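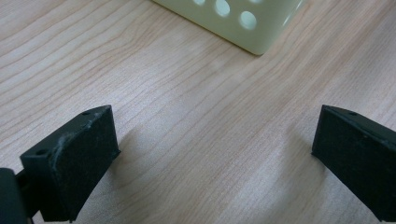 The open gripper over the worktable, with a pale green perforated container beyond it.

Students in the automation class at Corkbridge spend most of the spring term on one assignment, known as the Pagano project. Each team records 300 demonstrations of simple household tasks with a hand-held gripper, then trains a robot arm to repeat them.

"We ask for patience before we ask for programming," said the course instructor, who has taught the class for 6 years. "A student who rushes the first 110 recordings will usually have to make them again."

The instructor explained that teams begin with containers, as their rims and corners call for a careful approach. "The fingers must be open and level well before they reach the object. Students tend to close too early - it is the most common fault we mark."

Teams of four share one gripper and keep a written log of every attempt. A second-year student described the log as the hardest part of the work. "You want to go on to the next recording, but the entry has to be finished first," she said. Her team had 76 accepted demonstrations at the time of the interview.

Completed sets are reviewed in the Grisico laboratory, where the arm is kept. Final trials will be held there in May, and families of enrolled students may attend.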